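Zwischenbericht an den Fördergeber: Erprobung des Zweiarm-Bausatzes Leone
Projekt Brakent, Standort Grosdale
Berichtsteil 3: Einsatz an Tischaufgaben

Bewilligt wurde die Anschaffung eines Bausatzes vom Anbieter Cinitz samt Wartungspaket für das erste Jahr. Der Bausatz ist vollständig geliefert und in Betrieb. Geprüft wird, ob er sich für die Ausleihe an berufliche Schulen eignet.

Der Aufbau dauerte länger als im Angebot genannt. Die Anleitung beschreibt die Montage der Arme gut, die Kabelführung am Handgelenk dagegen nur knapp. Wir haben dazu eine eigene Seite geschrieben und dem Anbieter überlassen. Eine Rückmeldung steht aus.

Als Testaufgabe dient das Greifen von Büromaterial auf einer hellen Tischfläche. Bis zum Stichtag wurden 966 Greifversuche protokolliert, davon 671 ohne Eingriff. Schwierig bleiben durchsichtige Kleinteile und flach liegende Gegenstände. Stifte mit farbigem Schaft werden deutlich sicherer gefasst – auch wenn sie schräg liegen.

Die Kosten für Ersatzteile liegen bisher bei rund 300 Euro, überwiegend für Servos. Der Posten ist damit innerhalb des Plans. Zwei Bestellungen kamen verspätet, was uns insgesamt neun Arbeitstage gekostet hat.

Offen sind noch:
Kurzanleitung für Lehrkräfte (Entwurf liegt vor)
Prüfung der Kabel auf Abrieb
Transportkiste – Angebot angefragt

Die Ausleihe an die erste Schule ist für Juli vorgesehen. Eine Empfehlung für oder gegen weitere Bausätze geben wir erst danach ab.
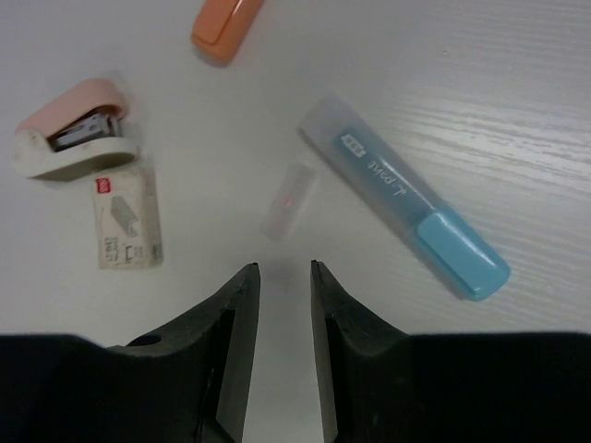
Blick vom Greifer auf den Tisch, mit hellblauem Marker und Minihefter

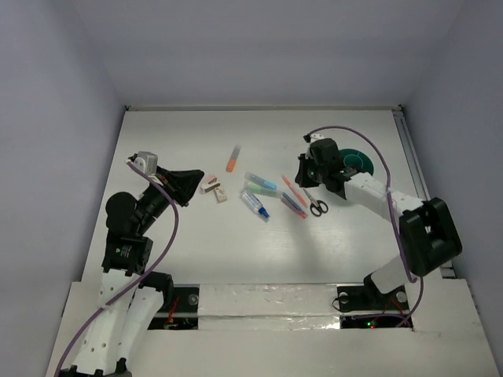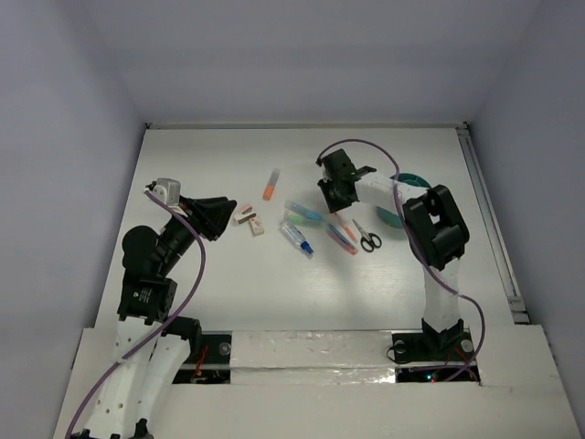
Beide Arme am Tisch, dazwischen Stifte, Radierer und eine Schere (zweites und drittes Bild)

Seite zuletzt geändert: 22. Mai 2026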